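Section 4. Entryway Humidity Sensor: Placement and First Use

4.1 Before You Begin

The Nendow entryway sensor measures the moisture and temperature of the air near an outside door and sends readings to the Melis wall display. Read this section in full before opening the mounting pack. The wall display must already be installed and connected as described in Section 3.

The following items are required:

Sensor unit
Mounting plate and two screws
Adhesive pad (for tile or painted metal)
Pencil and level
Dry cloth

Note: The sensor is intended for indoor use only. It must not be installed in a bathroom, a garage or an unheated porch.

4.2 Choosing a Location

1. Select an inside wall within sight of the door. Outside walls are often colder than the room and may give false readings.

2. Measure up from the floor and mark the wall at a height of 170 cm. Where children use the entryway, do not mount the unit lower than this mark.

3. Confirm that the location is at least 100 cm from any radiator, heating vent or window. Direct sunlight will raise the temperature reading.

4. Check for pipes and electrical cables before drilling.

Caution: Do not drill above or below a light switch or outlet. Cables commonly run straight up or down from these points.

4.3 Mounting the Sensor

1. Hold the mounting plate against the wall with the arrow pointing up. Use the level, then mark both screw holes.

2. Drill the holes and fasten the plate. Tighten the screws by hand — overtightening may bend the plate and prevent the unit from locking.

3. Slide the sensor down onto the plate until it clicks.

4. If the adhesive pad is used instead, wipe the surface with the dry cloth, press the pad firmly in place and allow it to set overnight before hanging the unit.

4.4 Pairing with the Wall Display

1. Pull the battery tab from the base of the sensor. The indicator light flashes green.

2. On the wall display, select Settings, then Rooms, then Add Sensor.

3. Enter a name for the room and press Save. The light stops flashing when pairing is complete.

4. Wait until the first reading appears. The display stores up to 1,000 readings, after which the oldest are replaced.

Note: If the light turns red, return the sensor to within 2 meters of the display and repeat the steps above.

4.5 Keeping the Entryway Dry

Damp coats and footwear affect the readings in a small space. The following practices are recommended in all households.

1. Hang wet coats with space between them and leave closet doors open until the coats are dry.

2. Store footwear on open shelves off the floor, in a single layer, so that air can move around each pair.

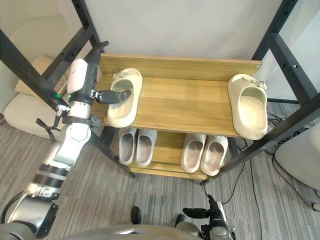
3. Empty umbrella stands after rain and wipe the base.

4. Lift door mats once a week and allow the floor beneath to dry.

4.6 Care of the Unit

Clean the outside of the sensor with a dry cloth. Do not use sprays or solvents. Replace the battery when the low battery symbol appears on the display; stored readings are not lost during replacement.

For replacement plates and pads, contact the Plevby parts desk and state the model number printed inside the battery cover.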